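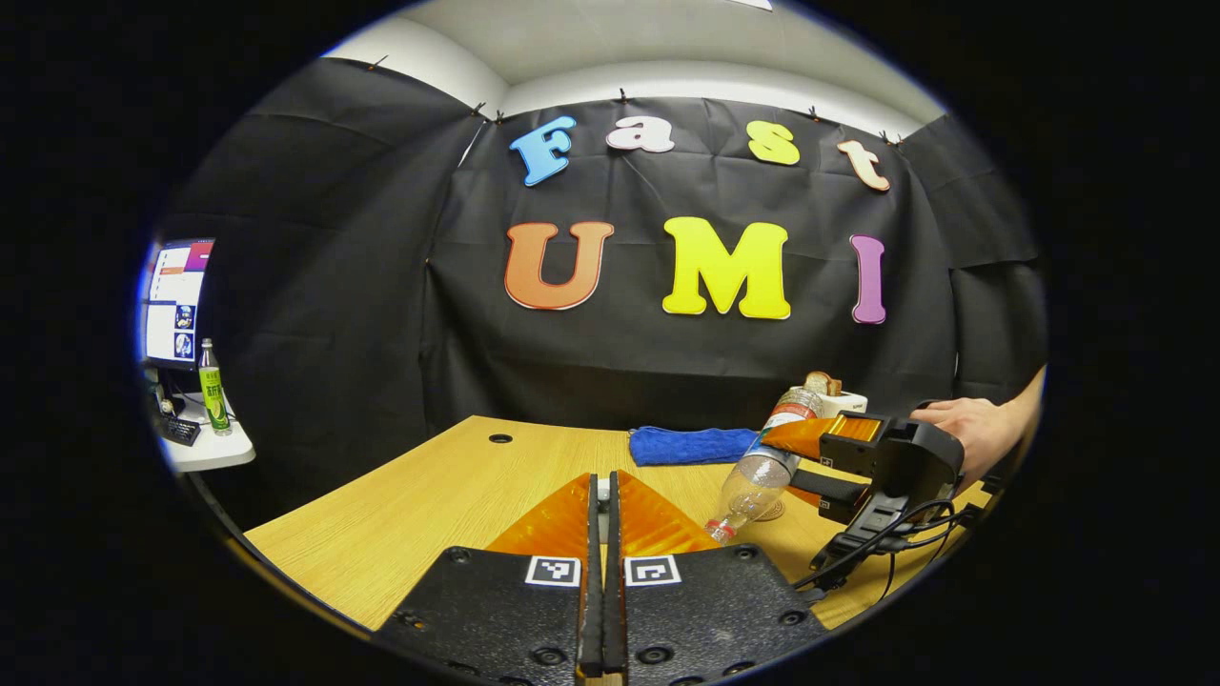 Oiling an oak desk: how many coats, and which oil?

Forum: Finishing and Refinishing
Started by plankton_pete, September 17, 2021

plankton_pete wrote:
OK I am way too excited about this so bear with me. I finally have a white oak top big enough to work at, glued up from boards I've been hoarding since last November, and it is sanded and ready to go. I love how pale it is right now and I'd like to keep it as close to that as I can. My plan is Kesex hardwax oil in the natural tint, two thin coats, buffed in by hand. Before I open the can, does anybody have a reason I should stop? It will see coffee, elbows, a keyboard and a kid with markers.

mossyledge wrote:
Two coats of Kesex is what I have on my kitchen island and I'd do it again tomorrow. Go thinner than you think. When you believe you've wiped off enough, get a clean rag and wipe it again!

What grit did you stop at?

plankton_pete wrote:
220. Should I have stopped earlier? The can says 150 but it felt so rough at 150.

mossyledge wrote:
Drop back to 150, seriously. The oil needs something to grab. At 220 you get a gorgeous surface for a month and then every wet glass leaves a ring.

oldgrowth_fan wrote:
Going to disagree with mossyledge there. I sand everything to 220, sometimes 240, and I've had a dining table in daily use for 11 years without a ring on it. What matters is raising the grain first. Wipe it down with a damp sponge, let it dry overnight, knock off the fuzz with the same paper you finished with. Skip that and your first spilled drink will raise it for you.

On color, Kesex natural has a tiny bit of white in it. Gorgeous on ash. On oak it can settle in the open pores and look chalky if you're heavy with it. Test board!!

mossyledge wrote:
11 years with which oil, though? If that's a tung and varnish mix it's a different animal. A hardwax oil isn't building a film the same way.

oldgrowth_fan wrote:
Fair, it's Arnaud table oil, five coats the first year and a refresh when it looks thirsty. I'll give you that one. Still say raise the grain.

tinyshopbigmess wrote:
Grain raising yes, yes, yes. I'm in an apartment with a balcony the size of a bath mat and I still do it.

Pete, have you cut your cable hole yet? Do it BEFORE you oil. I did mine after and got to sand back a big ugly halo where the saw scuffed the finish. Also get oil down inside the hole, on the raw edge, because end grain in there drinks up moisture like crazy.

plankton_pete wrote:
Not cut yet, so thank you!! I was going to put it in the back center with a plain round black grommet. My partner votes for two holes in the corners. I like one hole, it looks calmer to me.

tinyshopbigmess wrote:
One in the middle is great if your monitor sits in the middle. Mine covers it completely. If you plug and unplug a laptop all day you will be reaching around behind the screen forever, so think about which side you sit on.

varnish_or_bust wrote:
I'll be the grump. Kid with markers? Use a waterborne poly. Nuvular satin goes on clear, stays pale and you can scrub it. Oil people always tell you how easy it is to repair, and then they spend every other weekend repairing it.

mossyledge wrote:
Ha! I've touched up my island once. It took me longer to find the rag than to do the spot. With poly you're stripping the whole top when it finally chips.

varnish_or_bust wrote:
"When it finally chips" is doing a lot of work. My daughter did her homework on that finish all through middle school. It has one dent and the dent is still sealed.

oldgrowth_fan wrote:
Both work. Poly feels like poly, though, and for something your forearms are on all day I'd take the oil and yell at the kid.

grainchaser wrote:
Has anyone tried the Plirer two-part on oak? One coat, supposed to cure in five days. I've got a sample tin and no project, which is torture.

mossyledge wrote:
Used it on stair treads. Very tough, but it went more yellow than I wanted. For a pale look I'd pass. Great on walnut!

plankton_pete wrote:
You all are the best. New plan: cut the hole, back to 150, water, dry, 150 again by hand, then test boards with Kesex natural, Kesex clear and the Nuvular side by side. I'll put coffee and marker on all of them and leave it overnight. Will report back.

varnish_or_bust wrote:
Use the red marker. Red is the one that gets you.

tinyshopbigmess wrote:
And lay your oily rags out flat to dry outside, don't ball them up in the trash. Please.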